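Baseplates on a hard floor – how do you stop them wandering?

Brick Building & Toys > Storage, Surfaces and General Chat
Page 1 of 1

tayla_t
Posts: 412
Evening all. We moved in April and the new place has hard floors right through the downstairs, where the old house had carpet everywhere. My two build on the floor (they always have, I've given up on the table) and the baseplates now skate all over the place. One good shove to press a brick down and the whole street moves six inches to the left. Then there's a row about whose fault it was.

What do people use underneath? I don't want anything glued to anything, it's a rental. And is it worth joining the plates together or does that just make a bigger thing to skate about?

gostwood_builder
Posts: 1479
Rug gripper mesh, the rubbery open-weave sort you put under a rug. Cut it a bit smaller than the plate so it doesn't show. Mine has been down for two years and I've only replaced it once, when the dog had it.

As for joining them, yes, always. Two plates held by one brick over the seam behave much better than two loose ones.

marcelino_s
Posts: 58
I'd go the other way on joining. If you bridge the seam with a single brick then that brick takes all the strain, and when a child kneels on one plate the other tips up and pings it off. Mesh underneath, plates left separate, and teach them to build up to the edge and stop.

gostwood_builder
Posts: 1479
Teach them to stop at the edge! How old are your children, Marcelino?

marcelino_s
Posts: 58
Eleven and fourteen. Fair point.

Stasia Z
Posts: 1098
We've got tiles and I never bothered with mesh. I bought a big offcut of short-pile carpet from the remnants bin and that's the building area, full stop. It gets rolled up at bedtime with the small bits still in it, tipped into the tub, done. Thick carpet is hopeless though, the plates flex and nothing stays clicked in at the corners.

One thing to watch with hard floors is grit. A plate dragged over a bit of grit will mark a soft floor, and if you're renting you'll want to know about it before the landlord does. I run a dustpan round first.

edi_godoy
Posts: 412
Second the grit warning. We lost part of a deposit over scratches in the hallway and I'm fairly sure it was the toy garage being pushed up and down, though my wife blames my bike.

Has anyone tried those Pilteck play mats with the foam backing? They look good but they're a silly price for what they are.

Stasia Z
Posts: 1098
Had one. It curled at the corners within a month and smelt of swimming pool. Carpet offcut, I'm telling you.

tarcisio_c
Posts: 58
Ours is fine, no smell at all! It did curl a bit but we stuck a couple of encyclopaedias on it overnight (finally a use for them) and it's been flat ever since. I wouldn't pay full price again, mind.

tayla_t
Posts: 412
Thank you all, this is brilliant. I've got some mesh coming and I'll have a look in the remnants bin as well. On the joining question I tried it both ways this afternoon, and I'm with Gostwood so far, though my plates never end up square to each other and I've stopped fighting it.
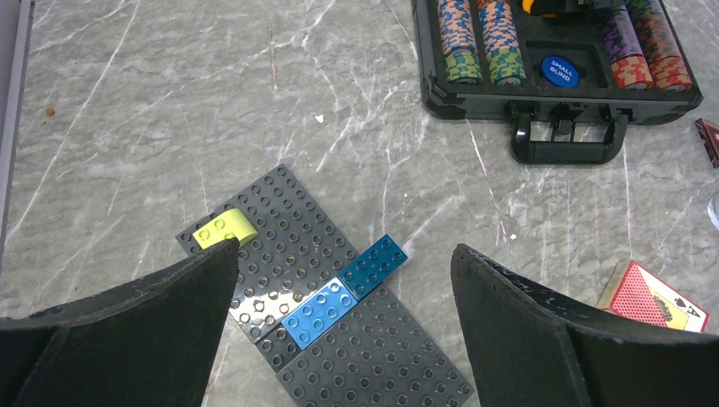
My two have decided the grey plates are a harbour, so everything has to cross from one to the other or it "doesn't count". I did try lining them up neatly and got told off. The light blue brick over the join is the ferry, going across at a slant as ferries apparently do, and the pale greeny-yellow curved one up near the corner is a whale. Still on the bare floor at that point, no mesh yet, and yes Stasia, I can see the speck on the floor over to the left and I have since been round with a dustpan!

Stasia Z
Posts: 1098
I wasn't going to say a word :) Lovely whale. What's the floor? It looks like marble.

tayla_t
Posts: 412
Marble pattern, anyway! I haven't asked the landlord what it is and I'm not sure I want to know. It was a bit scratched when we got the keys and I took photos of every room before a single box came in.

marcelino_s
Posts: 58
I still say that ferry will be the first thing to go flying when somebody kneels on the wrong bit. Put a second brick across further along if you're going to insist on joining them.

gostwood_builder
Posts: 1479
He's right about the second brick, annoyingly. Use a long one if you can find one in the tub.

tayla_t
Posts: 412
Second ferry it is. I'll have to clear it with the harbour master, who is five and currently in the bath. Will report back when the mesh turns up.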